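Blue tape grid on kraft paper for sorting, anyone else?

clemk
2019-10-28
Finally gave in and covered most of my sorting table with brown paper, then ran painter's tape both ways to make squares.

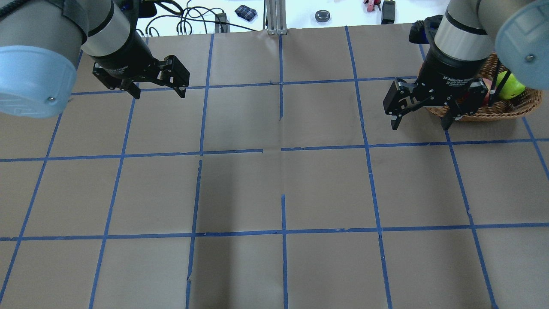 I've got 60 little bags of buttons and beads to go through and I'm sick of them creeping into each other. Everything will go in the wicker basket until it gets a square. Paper is two sheets butted together, so there's a seam down the middle. Anybody got a better way?

huimei_y
Ooh, I love this! I did mine with masking tape once (never again, it took the paper with it). How big are your squares?

clemk
Didn't measure, I just eyeballed it lol.

Warrick L
I'd skip the tape. Beads stick to the edges if it lifts at all. Muffin tins, 5 bucks at the thrift store, done.

huimei_y
Muffin tins are awful for flat buttons though, you can't get your fingers under them!

Warrick L
Tip it out. I've done it that way for 11 years.

manaia_r
With Hui-mei on this one. Flat is way faster, and you can write on the paper. Clem, I'd tape over that seam before you start or the seed beads will find it.

clemk
Good call on the seam, doing that tonight. Might borrow a muffin tin for the tiny ones, Warrick, don't gloat.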